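„Beim dritten Versuch haben alle geschrien“

Wer die Robotik-AG der Björklund-Schule besucht, hört sie, bevor er sie sieht. Sibel Başaran leitet die Gruppe jetzt im dritten Jahr und redet so schnell, dass man beim Mitschreiben kaum nachkommt. „Entschuldigung, ich bin immer so, wenn es um Gisell geht“, sagt sie und lacht. Gisell ist der Greifarm der AG, und er soll im März beim Wettbewerb in Dresley antreten.

Die Aufgabe dort: Obst und Gemüse sortieren, ohne etwas zu zerdrücken. Zwei Minuten pro Durchgang, drei Kisten, und was eine Delle bekommt, zählt nicht. „Als die Ausschreibung kam, dachten meine Leute, das sei ein Witz. Obst! Die wollten Fußball spielende Roboter bauen. Und dann haben sie einen Nachmittag lang versucht, eine Tomate anzuheben, und wollten gar nicht mehr nach Hause.“

Gesteuert wird mit Bamusow, einer Software, die sich die Jugendlichen zum größten Teil selbst beigebracht haben. Başaran ist eigentlich Biologielehrerin. „Programmieren konnte ich am Anfang überhaupt nicht, ich habe einfach mitgelernt, und manchmal erklären mir die aus der Achten etwas so gut, dass ich es mir für meinen Unterricht klaue.“ Inzwischen liegen 882 aufgezeichnete Griffe auf dem Rechner der AG, auch die misslungenen. Gerade die sehe man sich gern noch einmal gemeinsam an, erzählt sie, da werde oft eine halbe Stunde über einen einzigen Winkel gestritten.

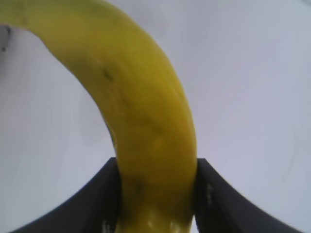
Am liebsten spricht Başaran über die Griffkraft. „Ein Apfel verzeiht viel, eine Banane merkt sich alles“, sagt sie. Die gebogene Form macht es zusätzlich knifflig: Zwischen den beiden dunklen Fingern bleibt nur ein schmaler Spalt, und die Frucht ragt im weiten Bogen darüber hinaus. Auch der kleine braune Strich auf der Schale beschäftigt die Gruppe. Zählt so etwas schon als Delle? „Wir haben in Dresley nachgefragt und warten noch auf Antwort. Bis dahin wird jede Frucht vorher angeschaut und jeder Fleck aufgeschrieben, da sind die Kinder strenger als jede Jury!“

Und nach dem Wettbewerb? Başaran muss nicht lange überlegen. Die Gruppe möchte Weintrauben probieren, einzeln, vom Stiel. „Ich habe gesagt, das schaffen wir nie. Da hatten zwei schon angefangen zu zeichnen.“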